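Hand-held gripper for recording pick and place demos, part 3: fingers, pads and setting up the table

Posted Fri 27 December by Juwita Yeoh
Filed under: Builds, Grippers

Quick one before I head to the in-laws. People have been asking for the finger and pad bit since part 2 and I kept putting it off. Parts 1 and 2 covered the handle, trigger and camera mount. If you haven't printed those, go back, none of this will fit otherwise.

All of this was done on a kitchen bench in Carnemside with hand tools and a bottom-end printer. No mill, no lathe.

What you need

Printed finger links, left and right (files are in the Prillumard folder, use v4, NOT v3)
Two printed pads moulds, or bought soft pads if you can't be bothered casting
Steel dowel pins for the pivots
Flexible casting rubber, the medium one
Camera with a wide lens
Small file, drill bits, hex keys, masking tape
Thread locker, the blue one
Old tablecloth you don't care about

Step 1. Clean up the links

Print them flat, pivot holes facing up. Solid infill around the holes if your slicer lets you. Mine came out a hair undersize, so I ran a drill bit through by hand, slowly, in a pin vice. Don't use the cordless. I did on the first set and melted one oval. Straight in the bin.

File off the elephant foot on the bottom edge or the links rub on each other. You'll feel it in the trigger as a sort of gritty catch halfway through the squeeze.

Step 2. Pins

Press them in from the outside. Vice with soft jaws, or a clamp and a scrap of pine. They should be tight in the outer link and free in the inner one. If it's the other way round the pin walks out after a day or so and you'll spend ages looking for it in the carpet.

Tiny dab of thread locker on the outer side only. Keep it off the inner link. Ask me how I know.

Open and close it 80 times or so before going further. It loosens up heaps.

Step 3. Pads

Ribs go across the finger, so that they run square to the direction things slip. Mix the rubber, pour slow, tap the mould on the bench for a few minutes to get the bubbles up. Leave overnight. I've tried pulling them early and the ribs tear.

Colour doesn't matter much but go dark. Pale pads on a pale object is a pain when you're trying to see the contact point in the video later. Both pads out of the same batch too, otherwise one ends up grippier.

Step 4. Line it up in the camera

Clamp the handle to something solid and look at the live feed. Both fingers should come in from the bottom corners and the pads should face each other with the gap in the middle. If one's higher, the mount is twisted. Loosen the two rear screws, nudge, retighten. Takes me three or four goes every time.

With a really wide lens you'll get dark curved corners. Leave them. Cropping them throws away the useful bit at the sides and the calibration wants the full picture anyway.

Step 5. Set up a table
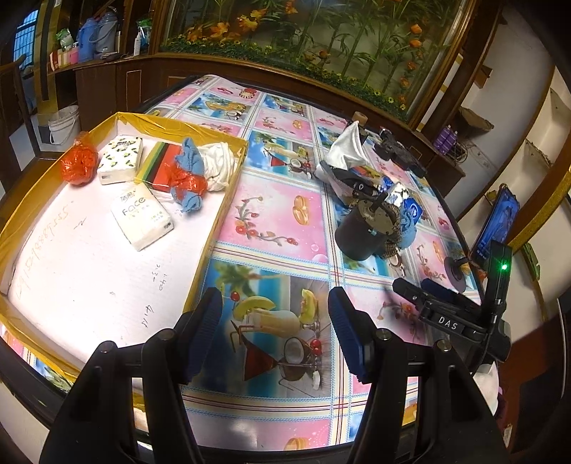
Anything flat and long enough that you can move your arms properly. Put a shallow tray or box lid on it as the target area and tape the rim down so the pads don't snag. Then junk. Whatever's in the house, but mix it up:

soft stuff, cloths and socks
crinkly packets, full or empty
tissue packs (great, they squash and then come back)
knotted plastic bags, the hardest of the lot
one or two rigid things so you get an easy win

Busy tablecloth is fine, I prefer it. The tracking needs something to look at, and a plain white bench gave me drift so bad the path went through the floor. Gloss can be a nuisance if you've got a downlight right over the table, so turn that one off and use the side lamps.

Step 6. First recordings

Start with one gripper, even if you've built a pair. Pick up, move, put down, let go, back to start. Slowly. Slower than that. My first session was 198 takes and I chucked almost 99 of them for going too fast, everything smeared.

Squeeze the trigger fully open between takes so the software can find the zero. If you forget, the widths are off for the whole clip and you can't fix it after.

Swap the items around every so often. Move the tray as well. If it never moves, the arm learns where the tray is and nothing else, and falls over when you bump it.

I was aiming for 700 clean ones before training anything. Might be overkill for one task. Will report back.

Troubleshooting

Fingers don't close evenly: one link is in backwards. They look the same. They're not.

Pad peels off: degrease the finger, scuff it with coarse sandpaper, glue again. Leave it a full day.

Trigger sticks: elephant foot, see step 1, or you got thread locker in the wrong spot.

Tracking jumps: usually light. Close the blinds and do it with lamps.

Bags slip out: come in from above the knot and close on the knot itself. Grabbing the loose part just slides.

Sore wrist: yep. Short sessions. I wrapped the handle in tennis grip and that helped a bit.

Parts note

The Bansal pins I linked in part 1 are out of stock. The Univham ones are the same diametre but a bit longer, so trim them or live with the ends poking out. I live with it.

Part 4 is the two-handed setup and syncing both recordings. Probably February, depends how work goes. Leave questions in the comments, I'll get to them when I'm back.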